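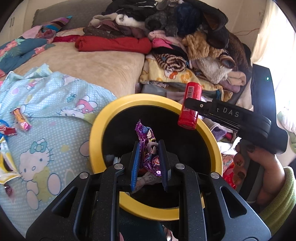 Vimen clinic to follow patients after ankle tendon repair

A physical therapy clinic in Vimen will start a study in March on how soon people can put weight on the foot after surgery for a torn peroneal tendon, one of the cords that run behind the outer ankle bone.

The Granero Foot and Ankle Clinic plans to enroll 56 adults, all of them operated on at Palaniappan Hospital. Half will wear a boot and stay off the foot for five weeks, the usual practice there. The other half will begin standing with part of their weight on it after two weeks.

Patients in both groups will do the same home exercises. Strength, swelling and ankle motion will be checked at each visit, and ultrasound will be used to see whether the tendon is gliding behind the bone or slipping out of place.
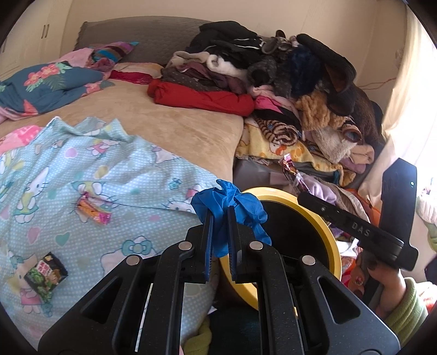

One patient who had the operation last year told the clinic's open meeting that the weeks on crutches were harder than the pain, and that stairs were the worst of it. Another asked whether starting early could tear the stitches. The surgical team replied that the risk is thought to be small but has not been measured well in this group, and that anyone with a sudden increase in pain will go back into the boot.

People over 70 will not be enrolled, nor will those who have had an earlier operation on the same ankle. Diabetes is not a bar if it is well controlled.
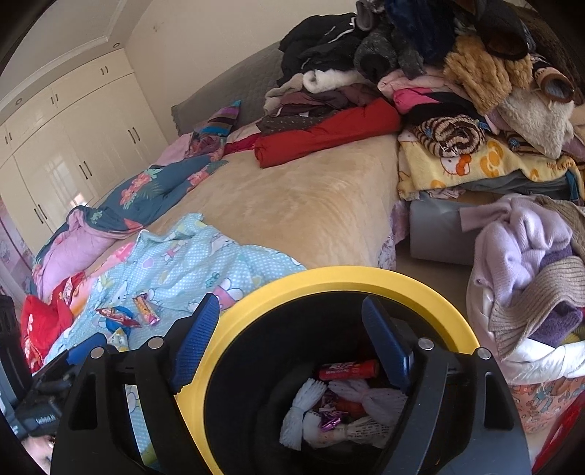 Travel costs will be paid for patients coming from Cikeo and other towns without a therapy office. Visits can be booked from 7 a.m., and the later checks may be done by video if the ultrasound is not due. First results are expected next spring. Patients who want to take part should ask their surgeon before the operation is scheduled.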